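April 26, 2019
Kitchen cell, notebook 5

Spent most of today on the house rules instead of on the arm, and I'm in a better mood than I expected. The old rules sheet was written back in February when we only had the one bench, and half of it talks about a fence we took down. Imani Ostrowski marked up my draft in green pen and I've folded in nearly everything she wanted (except the bit about logging battery swaps, we can fight about that one later!).

Biggest change: the start check is now a real stop. Before, people would home the arm, glance at the table and hit go. New wording is that whoever runs the cell stands at the table, says out loud what's on it, and only then picks up the pendant. It felt silly the first few times. Then I caught a hex key I'd left by the wall, so fine, I'm a convert.

Speed. We'd been letting Jerkthorpe (the motion planner, for anyone new reading this) choose its own approach speed, with a cap on top. I've set the cap at 90 mm/s for anything inside the last 30 cm before contact, and the cap lives in the config now, not in somebody's head. Imani wanted it lower for thin plastic. I said let's run a week and look at the logs. Total logged reaches on this cell stand at 3,858 as of this morning, so we have plenty to compare against.

Then the keep-out zone on the fridge side. The table sits right up next to the fridge with only a narrow gap, and the upper door has a hinge bracket that pokes out on our side. I don't want knuckles or cables anywhere near that bracket. So the rule is: no planned path crosses the right edge of the table, full stop, and the planner box gets pulled in from the edge as well. Whitlock's old box ran past the edge (!) and it only worked out since all the test objects were kept on the left.
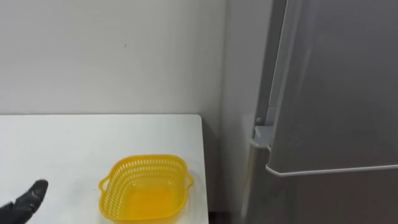
Yellow basket, right handle toward the fridge. Gripper on the left side.

With an object that has two handles I want people to go for the one farther from the edge unless the task sheet says otherwise. It's a good basket for arguing about this, because it's shallow and the loop handles are small, and you really have to decide what you're going for before you move. Also adding: baskets and bowls start empty on any first run after a config change. Loads go in later, one step up at a time, and the person adding the load has the pendant in their own hand while they do it. Not on the counter, not handed to a friend.

Fingertips. Nothing new in the rule, just stricter about it. Look at the pads before the first run and again after lunch, and if there's a nick or a lifted edge you swap them, you don't "see how it goes". Spare pads are in the Drilline drawer, second from the top. Whoever takes the last pair writes it on the whiteboard, please please please.

Table wipe-down between object sets is in too. I had it as optional and Imani crossed that word out twice.

Still open:
- Who signs off when the planner box changes? I've put two names required, one of them not the person who edited it. Might be a pain on short-staffed days.
- Zoltero's stop button is on a longer cable than ours and I'd like the same one. Asked, waiting.
- The fridge itself. If a task needs the door open, is that a separate mode with its own sheet? I think yes. Imani thinks yes but with the arm powered down for the opening part. Need to write both versions and try them.

Draft 5 is taped inside the cabinet door and the old sheet is in the recycling. If you run the cell before I'm back in, read the new one first and scribble on it - I'd much rather get it back covered in ink.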